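Week 7 – Queues and waiting lines
Notes for the evening group, 29th April

Left over from last week: problem sheet 6, hand in at the front or in my pigeonhole. Filippos Athanasiadis still has the spare copies of the reading.

Main idea today. A queue has three parts: how people arrive, how long each one takes to serve, how many servers. Change any of them and the wait changes, usually more than you'd guess.

Arrivals first. Not evenly spaced! Bunches and gaps. If ten people an hour come to the counter and the clerk can serve twelve, you'd think no queue. There is one, and on average it's a long one. Clerk sits idle in the gaps and can't save that time up for the bunches.

Busy-ness (the books say utilisation) = arrival rate divided by service rate. So 10/12, or 0.83. Write it down, you need it for everything else.

Rule for one server, random arrivals, random service times:
average number in the system = u / (1 – u)
Try u = 0.5, get 1. Try u = 0.8, get 4. Try u = 0.9, get 9. At 0.95 it's 19. The curve goes up very steeply at the end, sketch it yourselves.

Little's law. Number in system = arrival rate x time in system. Works for nearly any queue as long as it's steady. Check units, everyone mixes minutes and hours in the exam.

Worked case – the Kesameo ferry office. Eirini Zacharopoulos's survey logged 1,597 tickets over the month of April, 317 of them on the busiest day. Using the monthly average for that day gives nonsense. Always ask which hour, which day.

One line or several? One shared line feeding 3 windows beats three seperate lines. No window stands idle while people wait at another. Feels longer, moves quicker. 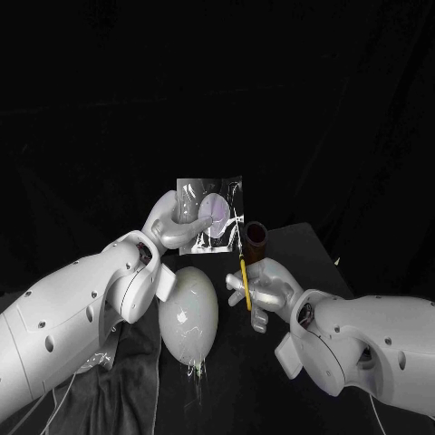 Variation in service time matters too. If every customer takes exactly the same time, the waiting part halves (same u, random arrivals). So sorting out the odd very slow case can help as much as hiring somebody. Tekleab's chapter has the proof, skip the middle section.

Priority queues – next week, don't read ahead, the notation changes.

For next time: questions 1 to 4 on the sheet, and pick a real queue and time it for half an hour. Bakery, post office, wherever. Bring the raw times, not just teh average.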